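Checking the finger pads on a hand-held gripper

The Stirier manual says to swap the pads every 540 cycles. I don't buy it. Ours at Itard went well past that, and one pair Jeferson Moura fitted in February was junk after 149. Look at the pads instead of the counter.

1. Wipe both fingers with a dry cloth. Skip the solvent.
2. Check the faces for scuffs and worn edges. Scuffs are fine. A bald patch is not.
3. Put a straightedge across the closed fingers. More than 2 mm of gap — change both pads, never one.
4. Test on a stack of paper plates, then on a paper cup. Hold each for 20 seconds. Plates will forgive a bad pad, so don't stop there.

If the cup slides, refit the pads before you touch the grip force. People always go for the force first. 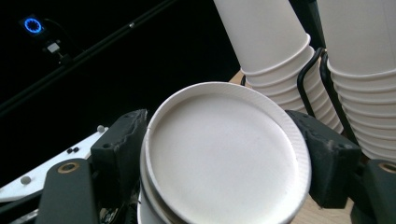
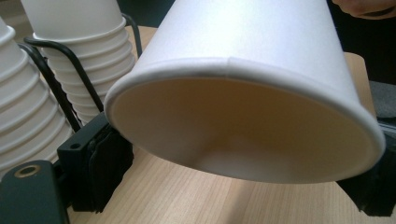 Plates in the first picture, a paper cup in the second.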